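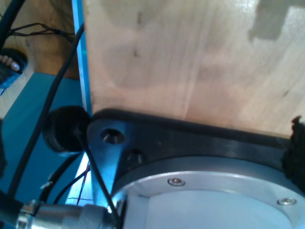

Most people who send in night recordings have never been shown how to check them, according to Golshifteh Kiani, and a file of redwing calls that has not been checked is of little use to anyone trying to work out when the birds came through.

Ceria, the bird recording network based in Uvell, will run a two-day course this autumn on recording and identifying the flight calls of birds that migrate at night. Booking opens on July 29, 2023. The course is aimed at ringers, county recorders, ecology students and anyone who already keeps a recorder in the garden and would like to get more from it.

The first day covers equipment and siting. Participants will set up a recorder, choose a sampling rate and a file length, and place a microphone where traffic, running water and overhead wires do the least harm to the recording. There will be time in the evening to leave units out on the Jeketti marsh, weather permitting, and collect them before breakfast.

The second day is spent indoors on analysis. Working from their own files and from the Ceria reference set, which holds 1,055 checked calls, participants will learn to read a spectrogram, separate thrushes from waders, and tell the calls of the commoner thrushes apart. The afternoon deals with false positives from automatic detectors, and with how to write up a night with no birds in it – these nights matter for the totals and are often left out.

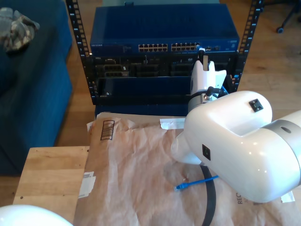

Data storage has been given a session of its own after requests from last year's group. A season of dusk-to-dawn recording fills drives quickly, and several local projects have lost the link between a file and the site it came from. The session sets out a simple naming scheme for files and drives, and a way of logging where each drive is kept. For anyone using a rack, the numbers along the rails can go straight into the log as the drive's position. A shelf with sticky labels does the same job. The session also covers backing up over a local network and deciding which raw files can be deleted.

Simin Farahani will lead the identification sessions. She has run the autumn listening station at Azimi for Ceria and edits the network's call guide.

"We get very good recordings from people who are unsure what they have, and some confident reports that turn out to be a robin," she said. "Two days is enough to learn the dozen or so calls that make up most of an autumn night. The rest takes longer and we won't pretend otherwise."

No previous experience of sound analysis is needed, but participants should be able to recognise common British birds by sight. Please bring a laptop with at least 60 GB of free space, a pair of wired headphones and warm clothes for the marsh. The software used on the course is free and joining instructions will explain how to install it. A small number of recorders can be borrowed for the evening session – please ask when booking.

The fee is £200, including lunches and the printed call guide. Accommodation is not included. Students in full-time education may apply for a reduced place by sending a short note on how they plan to use the training. A follow-up day on spring migration is planned for April.

Bookings and press enquiries: the training desk, Ceria, Uvell.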